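July 2021

The restoration of the 1978 pickup has reached the stage at which the clutch linkage must be addressed. Readers who have followed this page will recall that the truck was purchased from Marcus Sorensen in Hutcombe, with a replacement transmission already fitted and a clutch pedal that required considerable effort to operate. The previous entry dealt with the cab mounts. The present one concerns the linkage only.

The original mechanical arrangement consists of a pedal rod, a bellcrank pivoting between the frame and the engine block, and an adjustable rod acting on the release fork. Wear was found at each joint. The nylon bushings at the bellcrank had broken down entirely, and the hole in the pedal arm had become oval. Kofi Owusu, who inspected the truck in December, was of the opinion that the frame bracket had also been bent at some point and straightened without heat. I have seen no reason to disagree with him.

Two courses were open. The first was to convert to a hydraulic system, for which Carier offers a kit. The second was to rebuild the mechanical linkage with new parts. After some correspondence with Ayuba Yakubu, I decided in favor of the second. The firewall on this truck has never been cut, and I prefer that it remain so. The parts were ordered from Nyarko by mail.

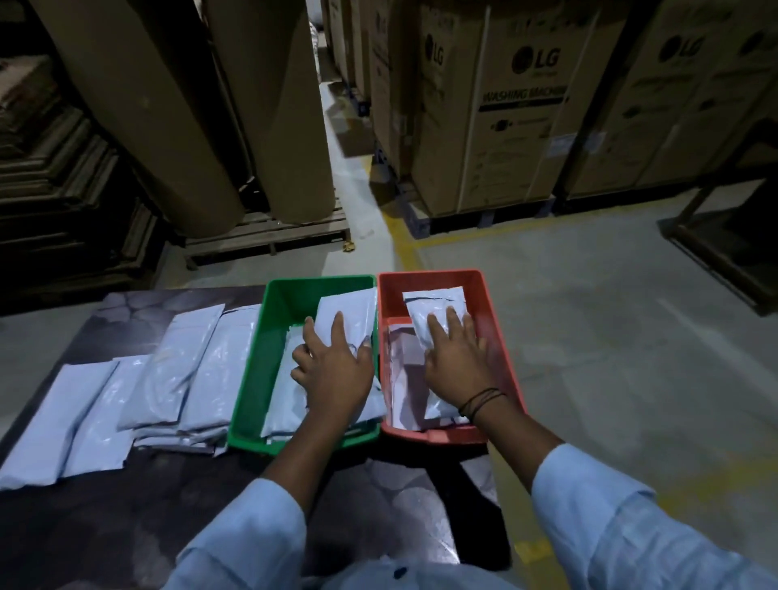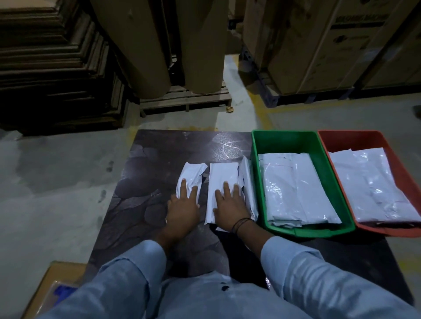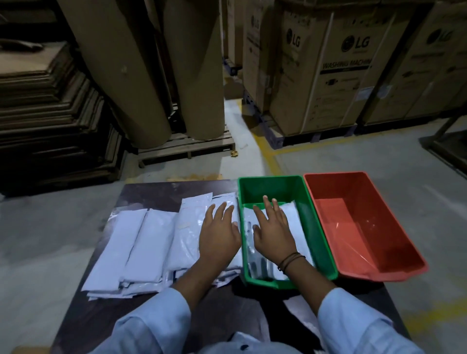
The order comprised a bellcrank, two bushing sets, a pedal rod and a return spring. The bellcrank supplied is slightly longer than the original at the frame end, and the outer bushing would not seat fully until the stud had been cleaned back to bare metal. Persons undertaking the same work should measure the stud before ordering. Later trucks appear to have used a different diameter, and the Nyarko listing does not distinguish between them.

The oval hole in the pedal arm was welded, filed flat and drilled to its original size. This work was carried out by Lamisi Eshun, whose welding is a good deal neater than mine. The frame bracket was removed, straightened properly and reinforced with a small gusset on the inner face - a modification which is not visible once the bracket is bolted in place.

Assembly took 4 evenings. Free play at the pedal was then set according to the factory manual and checked again after 36 miles of mixed driving, at which point a small correction was made to the lower rod. The pedal is now lighter, although there remains a faint squeak at full travel, which I attribute to the return spring. Kwesi Opoku has recommended Flaris grease at the spring hook, and a tube has been obtained.

I intend to examine the adjustment again at 1,000 miles. In the meantime the truck has been returned to the garage, where the front bumper brackets are to be stripped and painted. The driver's side bracket has 3 holes where the parts diagram shows two, and I would be grateful to hear from any owner of a similar truck who can state whether the additional hole is original.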